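November 18, 2019

Holiday rental listings, checking notes, continued

Went back through the Dalisay batch this morning. 539 listings after duplicates came out, down from 1,743 in the raw pull, and I still don't trust the duplicate step. Two flats in the same building with the same host text got merged last week and one of them sleeps six. Put them back by hand. If anyone reruns the script, check the building number before you believe it.

Main job today was floor area. Arkora lets the host type anything in that box. I pulled the 74 studios that give both a stated area and a floor plan and measured the plans against the text. In 38 of them the stated figure is bigger than what I get from the plan. Most of those have the balcony in it, and a few seem to have the stairwell, which is a stretch even for a host. The Dirnance people say their own listings are "verified". I asked what that means and got a link to the page that says they are verified.

"Lake view" is worse. I've started a column for it with three values: from the bed or sofa, from a window if you stand up, and from the property somewhere. The third one covers a lot of car parks.

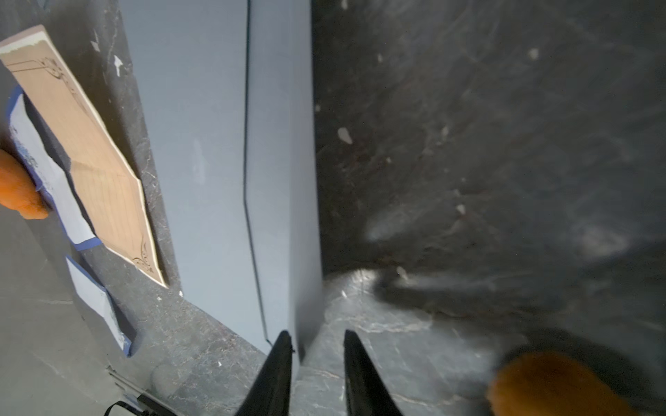
Can we use the guest reviews to settle the view question? Only for places with a long run of them, and even then guests repeat the host's wording back. One review for a ground floor unit praises the "sweeping outlook" in the same four adjectives as the ad. I'm leaving reviews out of the score and keeping them in a side column.

Cleaning fees: Arnetti shows them on the last page before payment, so the nightly rate in our sheet is wrong for every one of theirs. I've added the fee and divided by a three night stay. Somebody will say it should be seven. Fine, but then say so in the header, and don't mix the two like we did in the first draft.

"Newly renovated" has no date in nearly any listing. Found one where the same phrase sits in a saved copy from years back. Flagged it, same colour as the others.

Still to do:
- redo the merged pairs properly
- ask Arkora if hosts can edit the area after a booking (expect a vague reply)
- parking: free on street is not the same as parking, split the column
- check whether "sleeps four" in a studio means a sofa bed or two people being polite

Sheet saved as draft three. Draft two has the wrong fees, please stop opening it.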